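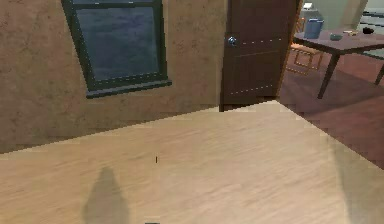

Nandley Community Orchard – progress report to the Kairys Fund, 30th July

We've had a wonderful few months! All 16 of the heritage apple trees planted at the Ganden Road site have come into leaf, and two of the older pears by the gate set fruit for the first time since we took the land on (small and very hard so far, but we're thrilled).

Spending to date is $3,268. The biggest item was the water line from the road, at $1,561, which came in under the quote and was finished in May. We held back $2,000 for fencing, as deer are still getting in along the north side and have stripped the bark from one young Grukano plum. It may pull through.

The pruning mornings filled up faster than we expected – mostly families from the new houses – and we'd like to run more over the winter if you're happy for us to move the leftover printing money across. Could you let us know before we order the fence posts?

Still to do: tree labels, the second compost bay, soil tests on the lower field.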